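Skiltard nursery wall letters — pre-sale check
Batch 958, checked by Darius Mihăilă, 29 Aug 2021

1. Paint and finish
Pass, with a grumble. The supplier's sheet says "child-safe paint" and leaves it there. Safe to look at, or safe to chew? I asked Lener for the test report and got a brochure. White and gray letters only until the report turns up.

2. Edges and corners
Two letters failed, both a K. The inside corner catches a fingertip. "Hand-sanded" on the listing is generous. Sand again and recheck.

3. Hanging hardware
Not passed. The sticky pads are sold as holding 300 grams. On what wall? Ours is fresh gloss, and most nurseries I've seen are matte or papered. Dong-hyun Jang thinks the pads are fine. I'd like to see a W hang through November before I agree.

4. Small parts
The glued-on stars on the Drellov set come away with a firm thumb. Listing must not say "from birth." Take the stars off or sell it as shelf decor.

5. Size
Listed at 18 cm, measured at 18 cm. No complaint, for once.

6. Packaging
Pass. Tissue is clean, no staples. The Cha gift bag has a long ribbon — shorten it, or leave it out of baby orders.

7. Listing wording
"Perfect for cribs" has to go. Wall letters don't belong in or over a crib, and a nice photo won't change that. "Heirloom quality" can go too, unless someone can tell me what it means.

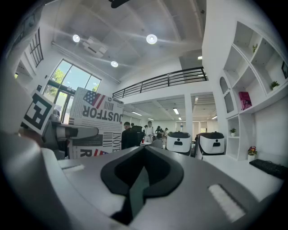 8. Customer color requests
Open. Custom colors come from a different paint line and none has been checked. Don't accept any until item 1 is closed.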